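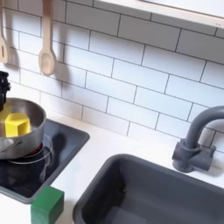 ## Lendville lab cuts the number of demonstrations a robot arm needs for a new kitchen

Dec 6, 2022

The robotics lab at Lendville has released a report on a training method that lets a robot arm pick up a kitchen task from 50 demonstrations, provided it has already been trained on a larger set recorded in other places. The method is called Fang. The code and the recordings went up along with the report, and both are free to use for research.

The tests were run on play kitchens. The arm gets an image from a fixed camera and a short written instruction, such as "put the yellow one in the pot," and has to work out its own motion from there. It has no map of the kitchen and is not told where the pot is. Pots, blocks, sponges and wooden utensils get moved between attempts, and the camera is shifted a little as well.

### How the method works

Most systems of this kind are trained by having a person steer the arm through a task many times while the movements and camera images are recorded. A network then learns to copy those movements. The trouble is that a network trained in one kitchen tends to fail in the next. A different counter color or a sink on the other side can be enough to send the gripper to the wrong place.

Fang splits the training in two. In the first stage the network sees 1910 demonstrations, gathered at Lendville and at a partner lab in Venden. They cover opening doors, moving pans, putting objects into sinks and taking them out again. In the second stage the network is given the 50 demonstrations from the new kitchen, and the old recordings are kept in the mix at a lower weight. The lab says that keeping the old data matters more than it expected. When the second stage used only the new demonstrations, the arm learned the one task and lost most of the others.

There is also a change in how the instruction is used. In earlier work from the same lab, the text was read once at the start of an attempt. Fang reads it again at every step and compares it with the current image. According to the report, this mainly helps in the middle of a task, when the arm already has hold of something and has to decide where it goes. The older version would sometimes close on the right object and then drift toward whatever container it had seen most often in training.

### Results

The team ran 502 trials for the report, spread over the full task list. Of those, 128 were pot tasks, in which an object has to end up inside a pot or pan on the toy stove. An attempt counted as a success if the object was inside the pot and the pot was still upright on the stove when the arm stopped. Objects left balanced on the rim were scored as failures.

On the pot tasks, the arm succeeded in three out of four attempts with the full method. A network trained only on the 50 new demonstrations managed one in four. A network trained only on the older recordings, with nothing from the new kitchen, did worse than that, and many of its attempts ended with the gripper closing on air next to the object.

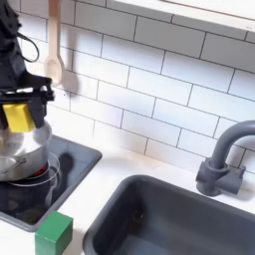
*The arm holds a yellow piece over the pot on the toy stove during the pot task.*

Sink tasks came out better than pot tasks across the board. The report puts this down to size: a sink is a larger target and has no handle to bump into. Shiny pots were the hardest. Light on the metal changes with every small shift of the camera, and the network often judged the rim to be lower than it was. In those cases the object touched the side of the pot and was pushed away or dropped.

The instruction step was tested on its own, too. With a second object on the counter, the arm was asked for one of the two by color. It reached for the correct one in nine out of ten attempts. When the instruction was worded in a way that did not appear in training, for example "the pan wants the yellow thing," the score fell to six out of ten. The lab has listed this as something to work on and gives the full set of wordings in an appendix.

### What it can't do yet

The report is fairly open about the limits. All kitchens used so far are toy kitchens with fixed counters and light objects. Nothing in them is hot, heavy or sharp. The arm also works slowly, and it stops for a moment at each step while the network processes the next image. A task that takes a person two seconds can take the arm half a minute.

The arm does not notice when it has dropped something. If an object slips out of the gripper on the way, the arm carries on to the pot, opens its fingers and stops as if the task were done. A separate check for this was tried in July and taken out again because it set off too many false alarms, mostly when the gripper's own shadow passed over the stove. The authors think a second camera near the wrist would solve part of the problem, although it would also mean recording new demonstrations.

A further open point is the person steering the arm. The 50 demonstrations for each new kitchen were recorded by experienced operators, who tend to move the same way each time. One small test with first-time operators gave lower scores, but too few trials were run to say how much lower. The report leaves that result out of its main table.

### Next steps

The Venden lab is repeating the pot tasks on its own arm, a different model with a longer reach. If the scores hold up, that would suggest the method does not depend on one particular machine. Skolside, which makes small arms for school and college workshops, has said it will try Fang on its training benches next year, starting with sorting tasks. No product has been announced.

At Lendville, work has started on longer instructions that combine two actions, such as clearing the sink and then filling the pot from the counter. Early attempts get through the first half reliably and often stall before the second. The lab plans to add recordings that run through both halves without a break, and to publish them in the same format as the current set so that other groups can train on all of it together.

The download contains the recordings from both labs, the trained network, and the scoring sheets for all 502 trials. Videos of failed attempts are included in a separate folder.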